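关于我们

先说名字吧，因为每个第一次来的人都会问。Grundby是我们最早那间屋子所在的小路的名字，路牌早就换了，邻居们倒还是这么叫。当时登记学校要填一个名称，Merike Tamošiūnaitė填表的时候抬头看见了那块旧路牌，顺手就写了上去。后来大家想过好几个更像样的名字，什么“酵母之家”“慢面团学堂”，一个都没用成。叫惯了，也挺好听的！

Grundby是一所面包学校，教成年人做面包。来上课的人有打算开店的，有已经开了店、想把酸面包补起来的，也有更多只是想在自己家里烤出一个像样的黑麦面包的人。我们不要求基础，也不看你家烤箱多贵。你要是连面粉分几种都说不清，那就正好从第一课开始听。

我们教什么

课程以黑麦和天然酵种为主。这是Merike的老本行，也是我们最拿得出手的东西。黑麦面团跟小麦面团脾气完全不一样，它黏手，不怎么起筋，揉它没什么意义，用刮板和湿手反而顺当。很多学员在第一天会觉得自己做坏了，盆里那一坨灰褐色的东西怎么看都不像面团。等第二天切开来，闻到那股带一点酸、一点麦芽的味道，就都明白了。每次到这个时候教室里都特别吵，我们很喜欢这种吵。

基础班一共六次课，从养酵种讲起。第一次课每个人领一份我们的老种回家，用两种不同的面粉各喂一罐，下次带来互相闻、互相尝。第二次和第三次做纯黑麦的模具面包，第四次做烫面黑麦，第五次换成小麦乡村面包，练整形和割包，第六次自己定配方，自己做，做完全班坐下来一起吃。最后这一次课我们不上新内容，老师只在旁边走来走去，有人叫才过去。

进阶班讲的是时间和温度。冷藏发酵到底放多久，冬天厨房只有十几度怎么办，面团提前醒好了而烤箱还占着怎么办，这些问题书上往往一句话带过，可真做起来全是事。进阶班的学员要写记录，我们发本子，格子印得很细：水温、粉温、室温、面团出缸温度，还有一栏空着的，写什么都行。有位学员在那一栏里写了整整一个冬天的天气，后来我们真的拿来对照着看了，很有意思。

还有专门给想开店的人上的班，讲排班、讲出炉顺序、讲怎么算一炉的成本，怎么跟磨坊谈价。这个班由Tania Jayasinghe带。她自己开过八年店，哪里会漏钱她心里清清楚楚，讲课时黑板上写得满满的，粉笔一天能用掉两根。

另外每年有几次短课：一次做圆面包和肉桂卷，一次做扁面包和脆饼，一次只讲怎么处理剩面包。最后这个短课一开始没什么人报，现在反而最难抢。隔夜的黑麦可以做面包汤，可以炒成碎屑撒在酸奶上，可以泡水发酵成饮料，也可以晒干磨粉再回到下一炉面团里去（这一招请一定试试，颜色和香气都会深一层）。

我们是怎么开始的

最早只有一台二手烤箱，牌子叫Zabala，门关不严，得拿一根木棍顶着。Merike在里面烤面包卖给附近的人，卖着卖着就有人问能不能学。第一堂课来了四个人，挤在一张桌子边上，面粉撒得到处都是。那天烤出来的面包底都焦了，大家还是分着吃完了，还约好了下一次。

第二年Sigita Jankauskaitė加入。她原来教中学化学，对酵种里发生的事情有说不完的话，酸碱度、乳酸菌、温度对产酸的影响，讲起来停不住。她把Merike凭手感做了很多年的东西一样一样地写了下来，写成讲义，第一版讲义现在还钉在办公室的墙上，上面全是油渍和改动。两个人在配方上常常吵，一个说“差不多就行了”，一个说“差不多是多少”。学员们从这些争论里学到的东西可不少。

后来我们从小屋搬到现在的地方，以前是一间木工作坊，天花板很高，冬天冷一点，夏天倒是很舒服。搬家那会儿是一月，酵种装在保温箱里，由Ieva Grigaitė抱在腿上坐车过来，一路上谁都不许开窗。那缸种现在还在用，每天早晚各喂一次，学校放假的时候由老师们轮流带回家。

现在的教室有两间。大的那间放了三台层炉和一台搅拌机，搅拌机是Comari的，声音大，力气也大，除了黑麦什么都用它打。小的那间专门做酵种和试验，温度控制得比较稳。两间教室中间有个小小的阅览角，架子上有各种面包书，还有学员留下来的记录本，随便翻。

到2018年11月14日为止，从我们这里结业的学员已经超过1659人。有的人上完基础班就再也没联系过，这很正常；也有人每年都回来一次，说是来复习，其实是来聊天的。两种我们都欢迎。

面粉和磨坊

说到面粉我们会有点啰嗦，请多包涵。

学校用的黑麦粉大部分来自Amton磨坊，离我们46公里，石磨，现磨现送。每一批麦子都不太一样，雨水多的年份吸水少，面团容易塌，配方里的水就要往下调。我们觉得这正是做面包好玩的地方：同一张配方，换一袋粉就得重新认识一遍。新粉到的那天，老师们会先做一小盘试验，同样的粉，水量分几档，烤好之后切片排开来比。学员碰上了也可以一起看、一起吃。

磨坊每年收割之后会开放一天，我们组织学员过去，能看到麦子怎么清理、怎么过筛，也能直接把手伸进刚磨出来的粉里，是温的，有一股很甜的味道。很多人从那天起就开始认真看面粉袋上的字了。

小麦粉我们用三种，粗细和灰分各不相同，上课时会摆在一起让大家摸。全麦粉开封之后请放进冰箱，尤其是夏天。这句话我们每个班都要讲三遍，课后还是有人拿着一袋哈喇味的粉来问为什么面包发苦。

我们的老师

Merike Tamošiūnaitė，创办人，教基础班的黑麦部分和烫面。她做面包的时候不怎么说话，手上的动作很快，所以我们请她每个步骤做两遍，第一遍按她自己的速度，第二遍慢慢来。她最喜欢的面包是加了葛缕子的纯黑麦，放到第三天再吃。

Sigita Jankauskaitė，教酵种和发酵，负责讲义，也负责回答所有“为什么”。学员发来的酵种照片她几乎都会回，有时候回得比提问还长好几倍。

Tania Jayasinghe，教开店班和整形。她的割包特别漂亮，一刀下去又稳又利落，大家围着看的时候总要求她再来一个。

Kiri Rewi，教扁面包、脆饼和剩面包短课。Kiri从小在海边长大，家里用土豆养酵种，这个做法她也带到了课上，第一次闻到的人都会愣一下，然后喜欢上。

Ieva Grigaitė，教务，安排课表、收粉、订材料、接电话。你们报名时收到的邮件都是她写的。她自己也做面包，水平很高，只是坚决不肯站到讲台上去，我们还在劝。 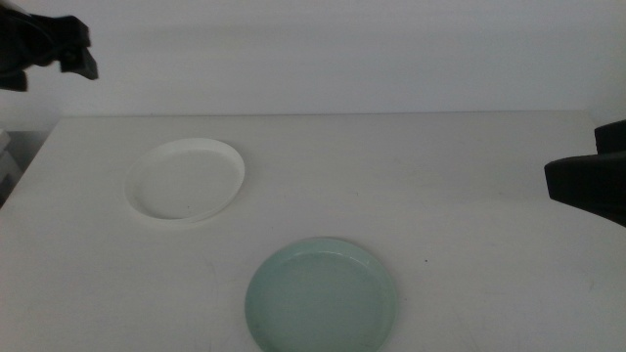 上课的一天

早上九点开门，先喝咖啡。桌上会有前一天烤的面包和黄油，来得早的人可以多吃一点。九点半开始讲当天的内容，一般讲半个小时，剩下的时间全都在动手。每班最多十二个人，两人共用一张工作台，面团各做各的。

中午大家一起吃饭，有汤，有沙拉，面包管够。发酵的时间很长，下午常常有一段要等，我们就用来讲面粉、看记录本、试吃不同酸度的面包，或者干脆出去走一圈。有的班走着走着就走到河边去了，回来的时候面团正好。

四点左右出炉。纯黑麦面包刚出炉时里面还没有定型，请忍住不要切！用布包好带回家，第二天再切，切面会整齐得多，味道也圆。我们每次都这么说，每次都有人在回家的路上就掰开了，然后第二天发来一张黏在刀上的照片。没关系的，下一个就会忍住了。

每个人带回家的有自己做的面包、一罐酵种、当天的讲义。围裙学校有，上课时借用，想穿自己的也行。鞋子请穿不滑的，地上总会有面粉。

我们在意的事

我们希望大家学会看面团。配方当然重要，但是配方写的是另一个厨房里的另一袋粉，拿回自己家总要改。所以课上老师会一直问你：现在摸起来怎么样，跟半小时前比呢，边上的气泡大了没有？一开始答不上来很正常，问多了自然就会看了。

我们也在意失败的面包。每间教室都有一个架子，放当天做得不理想的，塌的、裂的、底下有空洞的，下课前拿下来切开，全班一起找原因。放上去的多半是老师自己的面包。从这个架子上学到的，往往比那些漂亮的面包还要多，我们真心觉得这是一天里最好的一段时间。

再有就是价格。课费尽量定得让普通人上得起，每个基础班留一个免费名额，写信来说一声就行，不需要证明材料。申请的人多的时候按先后顺序排，排到下一期的我们会提前通知。

除了上课

学校每月有一次开放烤炉，结业的学员可以带着自己醒好的面团来，用我们的层炉烤。家用烤箱底火不够，同一个面团进了石板炉会完全不同，很多人第一次看到自己的面包膨起来那么高，都舍不得拿走。开放烤炉不用交钱，带一点吃的来分享就好，奶酪、果酱、腌黄瓜都有人带过，还有一次有人端来一整锅豆子汤，大家到现在还在提。

我们还有一个小小的配方档案，收学员家里传下来的面包配方，有的写在信纸上，有的写在日历背面，有的只有一句口诀。到现在收了600份，正在一份一份地试做，做成功的会整理出来放进阅览角。遇到“一碗粉”“一撮盐”这样的写法，我们会尽量找到原来的主人，问清楚那个碗有多大。如果你家也有这样的纸片，请寄给我们，复印的就可以，原件请自己留好。

邻近的几所小学每年春天会来一次，孩子们在这里做小圆面包，每人一个，可以捏成任何形状。刺猬总是最多，也有人做过一辆拖拉机，四个轮子在炉子里全都胀到了一起。教孩子的这几天老师们最累，也笑得最多。

常有人问的

没有烤箱能不能来？能。酵种、搅拌、整形都学得到，扁面包用平底锅就能做。回家以后可以等开放烤炉的日子再来烤。

对麸质过敏能不能上课？教室里到处是面粉，我们不建议来。荞麦和玉米做的面包我们写过一份讲义，来信索取就可以寄给你。

酵种养死了怎么办？先别扔，拍张照片发给Sigita。十次里有九次它还活着，只是饿了。真的不行了，过来再领一份。

可不可以只上一次课试试？可以，短课就是为这个准备的。基础班前后连着，单独拆开上会听得很糊涂。

请假的课能补吗？能，跟着下一期同一次课补上就行，提前告诉Ieva，她好给你留位置。

来找我们

学校在老木工作坊，进院子以后左手第二个门，门是绿色的。上课的日子远远就能闻到味道，跟着走就行。院子里可以停自行车，汽车请停在河对面的空地上，过桥走五分钟。

报名和询问请写邮件到教务处，通常两天之内回复，喂酵种的时间除外。下一期基础班一月开课，进阶班紧接着基础班之后开，想上哪一个拿不准的话，把你最近做的一个面包切开拍给我们看看，我们来帮你挑。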